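Gilani shared workspace, Dronurberg
Packing and Tables meeting, March
Minutes

Present: Sveva Bellini (chair), Aldo Ferri, four table users, minute taker
Start: 4:10 p.m., the chair having hoped for 4:00

1. Minutes of the last meeting

Accepted with one correction. The February minutes said the storage shelf had been "sorted out." Two people present had looked at the shelf that afternoon and asked for the words to be changed to "partly sorted." Changed.

2. Boxes for the Tullero block sets

The meeting spent most of its time here. The February decision was to pack Tullero sets in brown cardboard boxes from Jinoleck and to stop using whatever was lying under the stairs. The stated benefits were less tape, faster packing and a neater shelf. The chair asked whether anybody had seen any of the three.

On tape, Aldo Ferri reported that the roll at the end table is going down at the same speed as before. On speed, no times were kept, so the claim that packing is faster rests on people feeling that it is. The minute taker would like it recorded that feeling faster was also the argument for the previous boxes.

On neatness, views differed. Closed boxes stack well enough. Open ones take up more table than expected once the front flap is let down, and the style with a hanging tab sticks up at the side and catches sleeves. It was asked why a box that is going to sit on a shelf needs an oval hole to hang it by. The supplier's leaflet calls it a display feature. We have no display.

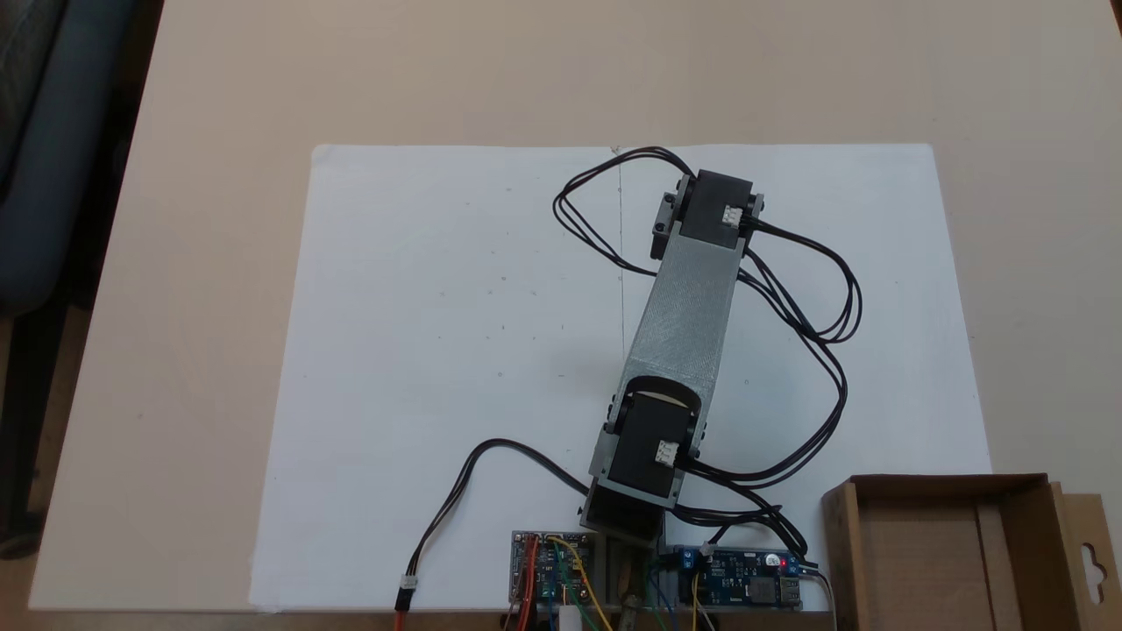

How many of the boxes from the first delivery are left? There are 124 on the shelf out of the 224 delivered.

Packing slips account for 80 of the ones used. The rest were put down to crushed corners, test folds and "people needing a box." The chair did not think this was an explanation and asked for a sheet of paper and a pencil to be tied to the shelf. It was pointed out that the last pencil tied to the shelf went missing along with its string. The chair asked for it to be done anyway.

A second order was proposed. After some discussion it was put off until the pencil sheet has been up for a month. If it shows that boxes are leaving for reasons other than packing, ordering more will only help them leave.

Action: AF to put up the sheet. AF to ask Jinoleck whether the same size comes without the tab, and what the difference in price is, and to get the answer in writing this time.

3. White sheets on the tables

Large white sheets were laid on some of the beige tabletops to make small parts easier to see and to keep scratches down. The proposal before the meeting was to do the same at every table.

For: small pieces do show up better on white. Light screws and pale plastic are still hard to find, but they were hard to find before.

Against: the sheets show every mark, they slide when leaned on, and nobody has said who replaces them. One table user said that tape at the corners stops the sliding. Another said that tape at the corners is how the finish came off the table by the door. The chair asked for proof that scratches had in fact gone down and was told it was too early to say. She noted that it had also been too early to say in February.

Decided: no further sheets for now. Existing ones stay down. Anyone who writes a phone number on one should copy it somewhere else, as the sheets will be turned over without notice.

4. Loose flaps and other cardboard

Flaps are coming off, or are being taken off, and then staying on the table beside the box they came from. The question was whether a loose flap counts as packing material, which belongs on the shelf, or as waste, which belongs in the paper bin. The meeting took longer over this than it should have.

A suggestion to save the flaps as dividers inside the Tullero sets was listened to. The person suggesting it was asked how many dividers had been used since the idea first came up last fall, and said none so far. There is already a bag of saved flaps behind the partition. It was agreed that one bag is enough to test the theory.

The related question was whether blocks should go into a box that is missing a flap at all. Some people fill the box first and worry about the lid later, on the grounds that an open top is easier to load and a missing flap can be taped over with a spare one. The minute taker has opened a set that was closed that way and doubts the customer would be pleased. Green blocks in particular have a way of turning up on the floor, although this may only mean that green is easy to notice on our floor. 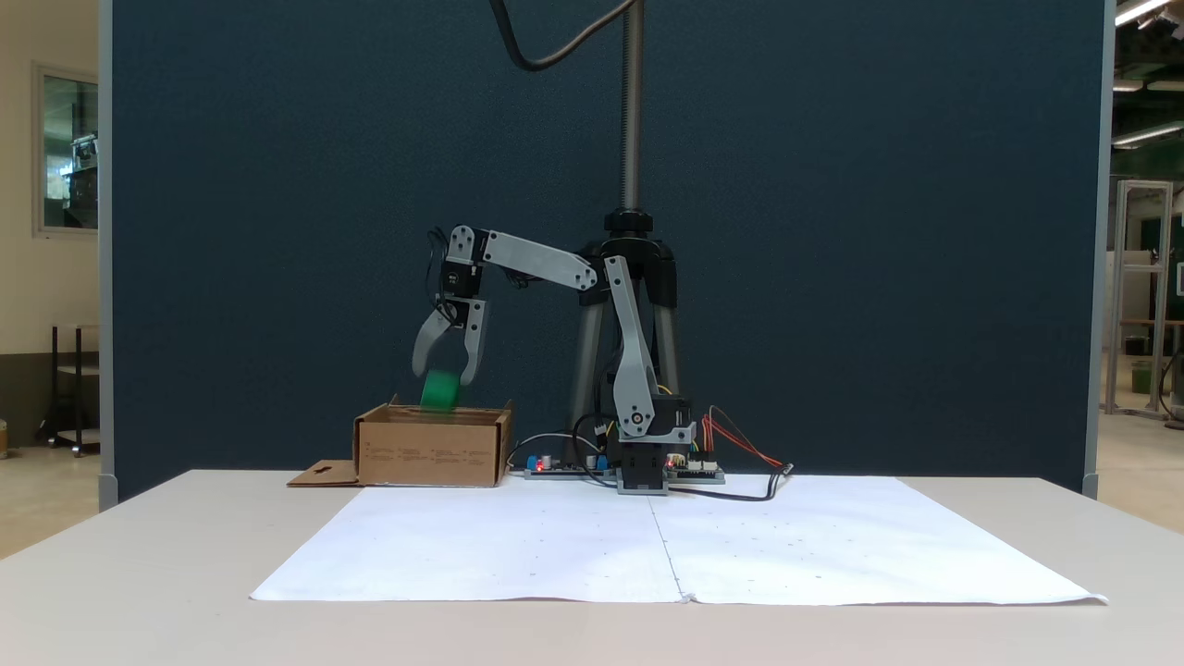 Sveva Bellini said she would sooner throw out a damaged box than send a set out in one, and that if this made the numbers look worse then at least they would be the right numbers. She asked that nobody pack into a box with a missing flap until the next meeting. Three agreed, one abstained on the grounds that he doesn't pack.

Decided: loose flaps go in the paper bin at the end of the session. The bag behind the partition stays until next month and is then thrown out if it is still full.

5. Partition panels

The dark panels behind the tables were sold to us as cutting noise. Aldo Ferri thought the room was a little quieter. The table users, asked one by one, thought it was the same. What the panels do is block the view of the clock, and two people blamed them for running over time. Moving the clock was considered simpler than moving the panels. No one present knew whose ladder is in the hall.

Action: SB to find out about the ladder.

6. End-of-session tidying

The card by the sink asks users to leave tables "as found." The chair remarked that this works only if they were found in good order. New wording was tried aloud and none of it was liked. For the time being the following will be added in marker under the existing text:

Close any box you have finished filling.
Blocks back in the bin by color.
Cardboard scraps in the paper bin.
Cables off the floor.

It was doubted that a longer card would be read by those who did not read the short one. The chair agreed and asked for it to be added regardless.

7. Other business

The tape dispenser with the bent blade has come back to the end table after being thrown out twice. It will be thrown out again, this time in the outside bin.

A request for better scissors was held over. Prices to be brought to the next meeting by whoever wants the scissors.

Next meeting: same room, 4:00 p.m. The chair asked for 4:00 to be underlined on the notice.

Closed at 5:25 p.m.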